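4.2 Disassembly of used workstations

The second group of tasks was taken from the daily work at Kestuma, a repair shop which receives used office computers. The arm must remove memory modules, release the expansion cards and unplug the power connectors. For a trained worker this is simple work. For the Felik controller it was the hardest of the shop-floor chores we tested, because the parts stand close together and the fingers often hide the place they must reach. We made 107 attempts in 13 chassis. Figure 7 shows the gripper over an open chassis, with the expansion slots in the middle and the memory slots to the right of them.
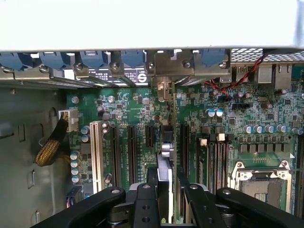
Figure 7. View from the wrist camera into a workstation chassis. Blue plastic clips are at the rear wall.

Shirin Jafarzadeh objected, when she read an early version of this section, that success rate alone is a poor measure for a shop. In her opinion one cracked slot costs more than ten slow removals, and a machine that stops and asks for help would be welcome already today.

We agree with this remark and therefore report damage separately. Cables remain the main difficulty – the Hirnow planner treats them as free space, and the fingers pulled on a wire in some 7 attempts. Damage to the board itself occurred in 2 attempts, both during the removal of a card.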